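Brusine Hand-Object Labeller: Frequently Asked Questions 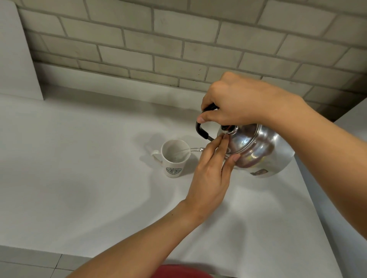 4 min read

What does Brusine do?

Brusine is an annotation and segmentation tool for head-camera video. It takes a recording of somebody doing a manual task, finds the hands and the objects they touch, and writes out a timeline of contacts. Planning teams use the timeline to build training sets for manipulation policies. Pouring from a kettle into a mug is the task most new users start with, and the answers below use it throughout.

Which version does this page cover?

Release 18. The page was last revised on July 18, 2021. If you are on an older release, the contact settings have different names and you should read the migration notes first.

Does it control the robot?

No. Brusine stops at the labelled file. To run anything on an arm you need a planner, and the one we support is Preltudier. Other planners can read our export if you write a small adapter.

How are two hands on one object handled?

Each hand gets its own contact track. When the right hand grips a kettle handle and the fingertips of the left rest against the lid, you will see two tracks pointing at the same object, one labelled "grasp" and one labelled "support". Earlier releases merged them, and the planner lost the supporting hand. If you still want the merged behaviour, set merge_contacts to true.

Why does my stainless-steel kettle get split into pieces?

Polished surfaces reflect the room, and the segmenter can take a reflection for an edge. Turn on the specular filter in the perception panel and re-run the clip. If the lid still comes out as a separate object, check the seam where it meets the body. You can join the two masks by hand on one frame and propagate forward.

It can't find my white mug on a white counter.

Low contrast is the most common support request we get. A printed logo on the mug helps the tracker hold on, as does the shadow it casts. Lower the edge threshold one step at a time. Going too low will start picking up grout lines and the mortar in brick-patterned walls.

Can it track the water?

Partly. A thin, clear stream is too faint for the standard segmenter, so pouring is inferred from the tilt of the vessel and the position of the spout over the target. There is an experimental stream detector under Labs. It works best with a plain background and we don't recommend it for anything you plan to publish. Brusine does not estimate volume or fill level.

Do sleeves and clothing matter?

Bare forearms and covered ones are both fine. Clothing that shows at the bottom of the view is assigned to the wearer and left out of the object list. If a bright garment is being picked up as an object, draw an ignore region over it.

What frame rate do I need?

We suggest 25 frames per second or better. Slower footage will load, but contact start and end times will be less precise.

How do I connect to Preltudier?

Start the planner, then open Export and choose Live Link. The default port is 3005. If your network blocks it, change the value in both programs and restart both. A mismatch shows up as "handshake refused" in the log.

Is there sample data?

Yes. The Quinlan set has kitchen clips with finished labels, and the Flarmont set has the same kind of work left unlabelled for practice. Both are licensed for research and teaching. Commercial licences are available by request.

Where does my video go?

It stays on your own machine. Labels, masks and logs are saved in the project folder. Crash reports are off unless you turn them on, and they don't include video.

How do I report a bad label?

Right-click the track, choose Save Snippet, and attach the file to a ticket. Include your release number and your perception settings.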